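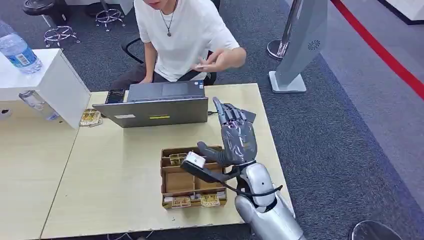 Laptop on the wooden table, thin black cable out to the right.

Thread: Charge limit at 80 per cent, worth keeping on?

h_nasrallah
Work laptop, used at a desk nearly all day and plugged in throughout. The maker's utility offers a charge limit of 80 per cent. I switched it on in October. The battery report now gives 9 per cent wear at 19 cycles, which seems high for a pack that has barely been used. Is the limit doing anything?

fodor_bench
Cycle count tells you little on a machine that lives on mains. Calendar ageing is the main term and it depends on temperature and state of charge. Keep the limit on. What does the pack temperature read under load?

ytamura
Disagree on reading anything into the 9 per cent. The gauge chip estimates full capacity from partial cycles, and if it never sees a low voltage the estimate drifts. Set the limit to 100, run down to 10, charge fully, leave it an hour, then read again. Mine went from 88 to 95 per cent of design capacity after one pass.

fodor_bench
That corrects the number and does nothing for the cells. One pass is fine. People then do it monthly and put deep cycles on a pack for no gain.

ytamura
I said one pass.

h_nasrallah
Temperature is 41 C when compiling, 33 idle. The lid is normally open and the table is hard, so airflow should be all right.

gondex_lungile
41 is acceptable. I would look at the power supply before the battery. If it's below the rated wattage, some models draw from the pack at peak load and top it up again afterwards. Those small discharges are included in the cycle count.

h_nasrallah
Supply is 65 W. The label on the original says 90 W. I left that one at home.

gondex_lungile
Then use the 90.

m_daher
For what it's worth, I ran without any limit for four years and lost 22 per cent. A new pack was cheaper than the time spent in this thread.

fodor_bench
Depends on the model. Ours are glued in.

h_nasrallah
Did the full pass with the 90 W supply. Wear now reads 4 per cent. Limit is back at 80.

Last updated: October, 16:40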